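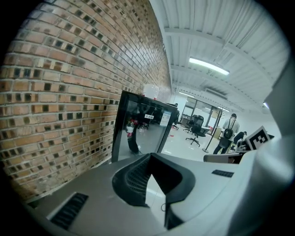 View from the gripper's own camera, office side, with the drinks fridge ahead.

1/ Third week with the Fludura hand-held gripper kit, on loan to us at Plulbridge. Posting notes as I go. We pay for the loan and Fludura has not seen any of this first.

2/ What you get: the hand-held tool with camera, a spare pair of fingers, printed markers, a charger and a licence for their recording software, Gruvum. Price quoted to us was £3094 before VAT. The spare fingers are not sold singly.

3/ The lens is very wide. Straight lines bow badly towards the edges; look at the brick courses on the left. Gruvum flattens this on export, but the live preview stays curved. Sushil Mishra got used to it within an afternoon. I have not.

4/ The tool itself takes up most of the lower half of the view, plus the right side where the white housing comes up. Fine for close work, where you want the finger in shot. Less good for finding your way across a room.

5/ Finger pads have a fine grid texture. Grip on smooth plastic bottles is good. Grip on thin card is poor, and the pad edge leaves a crease. Yen-ting Lai tried the same card with the old Esteves tool and had no creasing.

6/ Glass is the weak point. Tracking drifted on 3 of our 80 fridge runs, each time with the door filling the centre of the view. A glass door gives you the room and the people in it a second time, and I suspect the software follows the reflection. Asked support. No answer yet.

7/ Taping a sheet of matt paper to the glass seemed to help, but I have not run enough to claim it.

8/ Markers: print them large and mount them on something stiff. One of ours was on plain paper and curled overnight. Re-calibration takes two minutes once you know the menu — the manual has the old menu.

9/ Weight is fine for an hour. After that Rohani Lumbantobing and I both felt it in the wrist. A strap point on the housing would be welcome.

10/ Would I buy it at that price? For bench work, yes. For kitchens and shops with glass fronts, I would wait for the next Gruvum release, which the sales desk says is due in October. Cable routing and battery figures tomorrow.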